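Folding Is the Easy Part: collecting laundry demos at Jenuvex
Speaker notes, Wenjie Shen – 30 min slot plus questions

Slide 1 is up while people find seats. Say hi, say who I am, check the clicker.

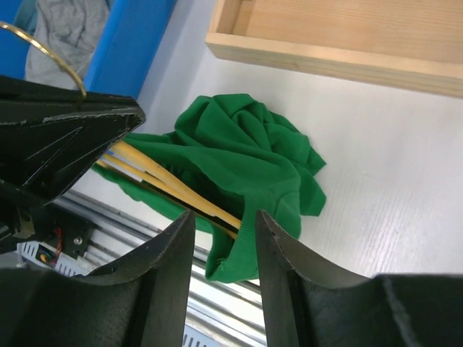

Slide 2: What the policy gets to see

Start with the wrist view, big, and leave it up for a bit. Green knit, all bunched up, fingers wide open with a fold of the ribbed hem sitting between them. Ask the room where they'd grab it. Wait for real answers! Somebody will say the hem and somebody else will say the top of the heap, and I want both, they set up the next bit.

Then: my operators didn't agree either. When we started in July I figured everyone would go for the hem, so I wrote no rule for it. By the end of the first batch we had 538 demos and a model that hovered over the cloth like it was choosing a sandwich.

Slide 3: Cleaning up

We went back through all 538 and kept 119. Yes, it hurt. I tossed anything where the operator regrasped more than twice, and anything where the cloth was already half flat at the start (too easy, and it taught the model to expect easy).

Mention Luo here – that's our labeling tool, not a person, people got confused last time.

Slide 4: What we tell operators now

Hem first if you can see one. If you can't, lift the highest fold, let it drop, look again.
Crumple the cloth fresh before every take. Don't just slide it over.
Pause a beat before closing the fingers.
Keep the bad grasps, tag them, move on.

Tell the Drestham story if there's time: their team copied our setup, skipped the pause, and spent two weeks blaming the gripper.

Slide 5: Numbers

Retrained on the 119 plus new takes under the rules. First-try grasps went up by 18 points on knits. Towels barely moved, and I don't know why yet. Say so, and ask if anyone from the Durnville lab has tried towels.

Slide 6: Contact info. Leave it up during questions.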